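Swelling hydrogel beads for a year 10 chem night – how much water?
Posted by Tomomi Yokoyama, June
2 min read

I'm helping at our school's chemistry night and I've got 20 g of dry polyacrylate beads from Hanska. The packet says "add plenty of water", so no help there. I tried tap water at home and they came out half the size I'd hoped. Is it our water, or am I just impatient?

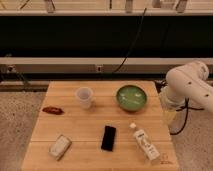

Small measuring cup at the back of the table

I gave them 4 hours, if that matters.

Fergal Noonan
Bit of both, I reckon. Calcium in hard tap water ties the chains together and the gel can't stretch as far – same polymer, much sadder bead. Grab some demineralised water from the supermarket (the stuff for irons) and leave them overnight. I weighed mine last year and got almost 57 times the dry weight, and my colour dye didn't hurt them a bit. 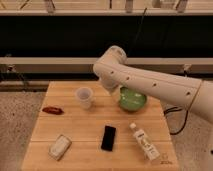 Masaru Oshima
Agree on the demin water, but go easy with the dye. Some food colours have salt in them and salt will shrink the gel. Ours from Fukano were fine.

Wakana Sakai
just use more water mate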